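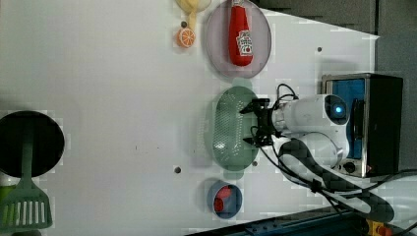 Falulstead Toy Library
Play Kitchen and Pretend Food: Yearly Safety Check, with Comments
Checked 11/21/20. Next full check due in January.

This is our favourite check of the year. The play kitchen sets are the most borrowed things we own (more than 840 loans on the books, out of a catalogue of 2,392 items) and they come back with the most stories attached. They also come back with teeth marks. The list covers the two big kitchens, the food boxes, the crockery, the tills and the dressing-up aprons. Ride-ons and garden toys have their own sheet.

Marks used: OK, FIX (mend before lending), BIN, WATCH (lend, but look again at the next return).

1. Kitchen units

1.1 Unit stands level and doesn't rock when pushed at the top corner. OK for the Purard unit. FIX for the Hauser: the back left foot has lost its pad again. A felt pad works for a month or so and then walks off. We've ordered rubber ones with a screw.

1.2 Wall strap present and in the bag. OK, both. Please hand the strap over at the desk and show people where it goes. A lovely solid unit like the Hauser is heavy enough to hurt if a child climbs the oven door.

1.3 Oven and cupboard doors close without trapping fingers. WATCH on the Purard oven door. The hinge has got stiff and then lets go all at once. A drop of oil helped.

1.4 Knobs turn and can't be pulled off by an adult pulling hard. OK. All the knobs on the Hauser were glued last year and they're still rock solid, hurrah.

1.5 Edges and worktops free of splinters, chips and lifting paint. FIX, small patch by the Purard sink. Sand, seal, leave two days before lending.

1.6 Battery covers screwed shut. BIN one hob sound box. The screw thread has gone and tape isn't good enough, even for a weekend loan.

2. Pretend food

2.1 Every piece goes through the small parts tube if the set is marked for under threes. Anything that fits inside the tube moves to the over threes box. OK apart from the peas, which have now gone upstairs for good.

2.2 Squeeze every hollow piece. Look for splits along the seam and listen for anything rattling inside. BIN one tomato, one fried egg and the long-suffering aubergine.

2.3 Cut-and-join fruit: check the fastening on both halves. Hook and loop dots must be stuck down all the way round. Magnets are not allowed in any set we lend, full stop. WATCH on the Flukik fruit set, where one or two of the dots are starting to curl at the edges.

2.4 Stalks, leaves and peel parts: tug each one. OK. The Flukik pieces really do stand up to this. I gave everything a good pull and nothing moved.

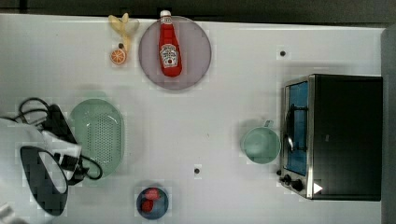

Banana, half orange, and ketchup on its plate.

2.5 Bottles, jars and cartons: caps must be fixed on or too big to swallow. If a family has popped a real empty in with the set (it happens every month, and children adore them) it goes back to the family. Real packets have had real food in them, and we can't vouch for allergens.

2.6 Colour and print not flaking. OK. Rub with a damp white cloth and look at the cloth.

2.7 Smell. Yes, really! Water gets inside hollow food at bath time and the smell is the first sign. BIN one lemon.

3. Plates, bowls, colanders and pans

3.1 Run a finger round every rim. Cracks in see-through plastic are easy to feel and hard to see. OK.

3.2 Holes in colanders and steamers: either too small for a little fingertip or big enough for it to come straight out again. OK across all the sets.

3.3 Pan handles tight. FIX one small saucepan, loose rivet.

3.4 No real knives, peelers or graters mixed in. OK this time. Last time there was a very good potato peeler in the cutlery roll, and it was claimed the same afternoon by a relieved grandmother.

4. Till, phone and aprons

4.1 Till drawer opens and shuts without pinching. OK.

4.2 Phone cord shorter than 300 mm. OK, measured flat.

4.3 Apron neck ties open under a firm pull. FIX on two aprons. Somebody has kindly sewn the tabs shut, very neatly. Unpick and put the hook and loop back.

4.4 Coins: over threes box only. OK.

5. Cleaning and putting away

5.1 Warm soapy water, rinse, air dry on the rack with hollow pieces seam down. Don't soak the wooden things.

5.2 Label on each box matches the contents sheet. WATCH. The sheets for the Purard crockery still list the old teapot.

5.3 Lids off for the night before boxes are stacked.

General comments

A very good year. The food boxes are in better shape than I've ever seen them, and I think the mesh drying bags deserve the credit – do keep sending them out with every loan. The Hauser unit stays off the shelf until its foot is done. The Purard can go out once the sealant has had its two days. Families are welcome to copy this list for their own toys at home. It takes a cup of tea and a tray, and children love doing the squeezing.

Reader comments

We did the squeeze test on our bath-time fruit and found a horror inside the pear. Thank you, I think.

Is the tube for small parts something we can borrow? Ours is a loo roll middle, which I gather is a bit wider.

Reply from the library: You can! Ask at the desk, we have a spare. A loo roll is handy for a first go, and being wider it errs on the careful side.

Sad to hear about the aubergine. It lived at ours for most of last winter.

Does the wall strap fit plasterboard?

Reply from the library: Only with the right fixing, so have a chat with us before you collect.

Recent items
Ride-ons and Garden Toys: Yearly Check
Jigsaws with a Piece Missing: Have You Got It?
How to Wash Wooden Blocks
January Opening Hours
Dressing-Up Box: What We Can and Can't Take

This site uses cookies to remember your loan basket. Accept / Change settings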